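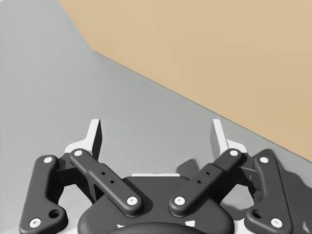 We get a lot of the same letters at the Vekbridge community bake table, so Halldóra Hjaltadóttir and I sat down with a pot of coffee and tried to answer them properly.

## Do I have to sign up ahead of time?

It helps us so much if you do, but please don't stay home over it! We keep 2 spots open for folks who wander in with a pie under one arm.

## How big is my space?

You'll share a long table with one neighbor, and most bakers find it plenty roomy (bring a cake stand if you like a little height).

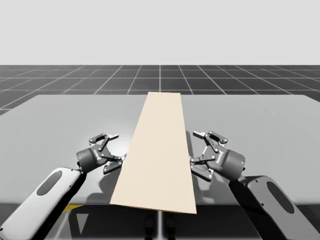 *A long, pale board laid lengthwise on a light gray table.*

## Can I bring something made from a mix?

Of course you can. Half of us learned to bake from the back of a box, and I still do when November gets busy.

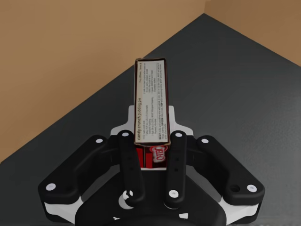 Just write down everything that went into it, nuts and dairy especially, and tape the list to your plate. Some 38 bakers came last fall, and those little lists were a real kindness.

## What if I need to cancel?

Leave a note for Halldóra at the Guklow Street desk, and we'll happily pass your spot along.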